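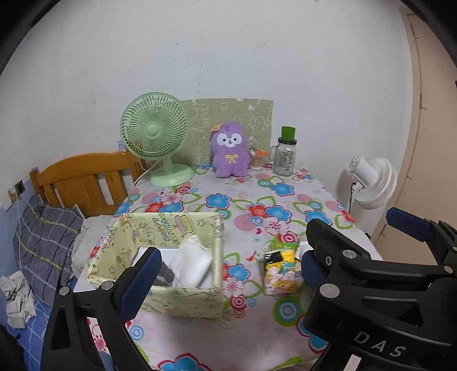

The planner is the part you should stop bragging about

Every few months a robotics team publishes a chart in which the line for success rate goes up and the line for hand-written code goes down. I have been shown this chart three times since spring, once on a phone in a parking lot. The claim is always the same. Feed enough demonstrations into one big policy, let it go from pixels to motion, and you can delete the perception stack, the grasp planner, the state machine and most of the people who understood them.

I write control software for a living, so weigh my opinion accordingly. I have something to lose if the chart is right. But I've also spent enough evenings reading logs to have a view on what the chart leaves out.

Take the tidying benchmark that Relldale put out. The headline says 459 trials in lived-in rooms, with fabric, toys, snack packages and all the junk that a bedroom collects. Good. I was tired of red blocks on gray tables. Then you read the appendix and learn that 151 of those trials were restarted by the operator before the timer ran out and were scored as "not attempted." A restart is a failure with better manners. If my elevator needed restarting that often, I would take the stairs, and I wouldn't care what the elevator company called it.

Vimala Chowdary, who used to run integration at Prulloretti and has no patience for this sort of thing, asked the authors for the logs. She got them, which is to their credit. What she found was that most of the restarts came from one situation: the gripper had closed on cloth, the policy believed it was holding something, and it was holding nothing, or it was holding the cloth and also the lining of the box the cloth was in. There was no point in the software where anyone could ask which. No variable called "grasped." No estimate of anything. The policy just carried on, lifting air with great confidence toward the shelf.

An old-fashioned stack fails here too. I'm not going to pretend that my state machines are good with towels. They're awful with towels. A segmentation model looks at a folded cloth tucked inside a cloth box and gives you one blob, or five, depending on the light. But when mine fails, I can open the log and see that the jaw width at close was two millimeters when it should have been nine, and I can write a check for that before lunch on Monday. The people with the big policy go and collect more demonstrations. Maybe that fixes it. Maybe it also breaks the mug case that worked last week, and they'll find that out when a customer does.

The usual answer is scale. Patterned tablecloths confuse the model today, so get more tablecloths. I half believe this. Vision really did get better that way, and people like me really were wrong about it, loudly, in print. What I don't accept is the slide from "the model sees better" to "we no longer need to know what it thinks it sees." Those are separate claims and only the first has evidence behind it.

Ruth Holroyd made the best case against me over dinner. Her team builds Tapley, an open-source replay tool, and she says the fair comparison is hours of engineering per new task. On that measure the learned systems win easily, and she's right. My last pick-and-place job had 204 parameters in its config file, and I could explain maybe a third of them. A thing you can inspect in principle and never do inspect isn't much of a safety feature. I had no good reply to that and ordered dessert.

Still, what I'd like to see is dull. Publish the restarts. Put a grasp check outside the policy, in plain code, running on jaw width and motor current, and let it say stop. Ito, the small scheduler a lot of us use, already has a hook for this and almost every demo repo I've cloned leaves it empty. Filling it in takes an afternoon. It will make the line on the chart go down for a while, and I suspect that's why the hook is empty.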